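From: Malou Vigfúsdóttir
To: ceremony-planning list
Subject: Re: Readings, and who should hold the microphone

Hello Evaristo, and hello everybody else,

Evaristo Mendoza wrote:
> We're getting married in March at the Gongate, outdoors if the weather
> lets us, in the big room if it doesn't. My aunt wants to read, my
> partner's brother wants to read, and now my old roommate has written
> something too. Our officiant (Jytte Bach, some of you know her) says two
> readings is plenty. Also we can't agree on whether to have one microphone
> on a stand or give everybody a handheld. My aunt's poem is four pages.
> Help?
>
> Evaristo

First of all, congratulations to you both! I've been meaning to write to you ever since your message came through, and then the week got away from me, so forgive me if some of this has already been settled around your kitchen table.

I have sat through a great many ceremonies, as a guest and as the person standing at the side with the spare copies, and I'm with Jytte on this. Two readings is a lovely number. With three, people begin to shift in their chairs somewhere in the middle of the third one, even when it's the best of the lot, and it would be a pity if that happened to your roommate, who sat down and wrote something just for you. Could that one be moved to dinner? Words written by a friend often sound better after the soup, when people have a glass in hand and are ready to laugh out loud. At our own wedding we did exactly this with a piece by my cousin, and it's the part my mother still brings up.

As for the aunt and her four pages -- well. I would ring her up, not write, and ask her which part she loves most. Then ask her to read that part. Most people will be glad to be asked, and will tell you a long story about why they love it, and by the end of the call you'll have a page and a half. You could have the whole poem printed nicely and given to the two of you to keep, or set out on the table with the guest book so that anyone can read it through. If she digs in her heels, then let her have her four pages and keep the other reading very short. It's one afternoon and she is your aunt.

Now the microphone. Please, please use a stand for the readers. A nervous person with a handheld will hold it at the belly button, and then they'll need the other hand for the paper, and then there's a breeze, and then there's no turning the page. With a stand they have both hands free. Do ask whoever runs the sound to set it for the shortest reader first, and have somebody calm (Lorcan Ó Dálaigh did this for us and was wonderful) step up and raise it for the next person. A handheld is fine for the vows, if your officiant holds it and moves it between you. Jytte will have done that many times.
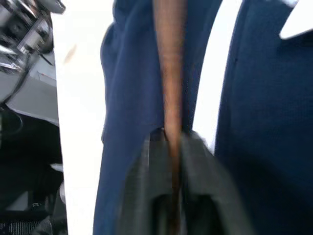

Brown strip, with the navy fabric behind it.

If you do end up outdoors, print the readings in big letters on stiff card. Sixteen point at the very least. I know everybody says they'll read from their phone, and I know it looks tidy at home on the sofa, but in sunlight you can hardly see the thing, and someone's phone will always ring. Put a second set of cards in a folder and give it to a person who isn't in the wedding party. We had a little folder like that and ended up needing it for the vows themselves, as my husband's were in the jacket he had decided not to wear!

You didn't ask about music, but I'll mention it anyway, as I seem to be settled in now with my tea. Leave a little gap after each reading. It doesn't need to be filled. People like a moment to blow their noses and look at each other. If you have a musician, a few quiet bars will do, and if you have recorded music then I'd leave it off until you walk back up the aisle, because cutting a song short always sounds like somebody has tripped over the plug.

One more thing about the Gongate, and those who have been there more lately than I have should correct me. When I was there for a friend's wedding, the lawn was beautiful but the back rows couldn't hear a word until the speakers were moved farther out to the sides. Go and stand in the last row during the rehearsal, both of you, while your aunt reads. She'll enjoy having an audience, and you'll know at once if it needs turning up. Ask as well what time of day the sun comes over the roof. Our friends had the readers facing straight into it, and every one of them squinted all the way through, which shows in the photographs.

Mogens Kirkegaard posted a list of short readings here a good while back, and I remember it had some nice ones that weren't the usual three or four you hear everywhere. Mogens, if you still have it, would you send it around again? I lost my copy when I changed computers and I'd like to have it for my niece.

Do write back and tell us what your aunt says, Evaristo. And give my love to Jytte when you see her.

Warmly,
Malou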